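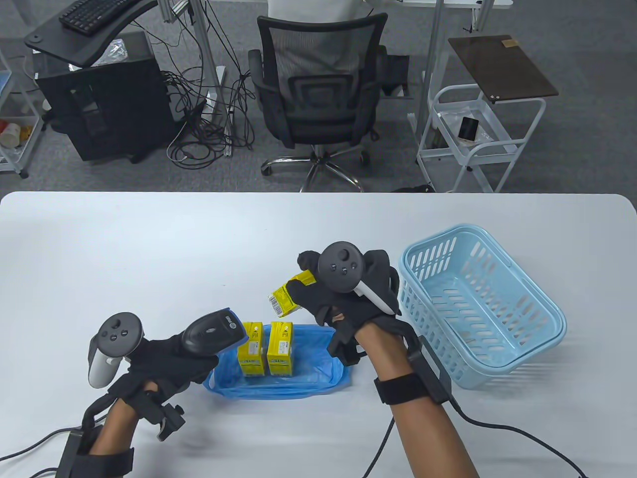

4.3 Fitting and Checking the Hand Controllers

This section applies to the Sellix operator station when it is used for scanning and packing tasks. Complete all steps before each shift and after any change of operator.

1. Set the station to Standby.

2. Put on both gloves. Strap one controller to the back of each hand, with the thumbstick and buttons facing outward.

3. Close the wrist mount on each forearm. The mount must not turn when the hand is rotated.

4. Route each cable away from the fingers and toward the near edge of the table. Leave enough slack for a full reach.

CAUTION: Do not pull on a cable to free it. Return the station to Standby first.

5. Hold both hands still above the table and select Calibrate. Calibration takes 60 seconds.

6. Pick up the barcode scanner in the left hand and a boxed item in the right. Turn the label toward the scanner and scan it. Repeat with 2 further items.

7. Confirm that both hands are tracked on the status page. If either reading is below 100 percent, repeat steps 3 to 5.

NOTE: Bags and baskets may remain on the table during calibration, provided they do not touch the cables.

Inspect straps and clamps every 31 days. Worn parts must be replaced by Bindulside service staff. Record each inspection in the station log.

Section revised 28 July 2021. Approved by Siiri Koppel.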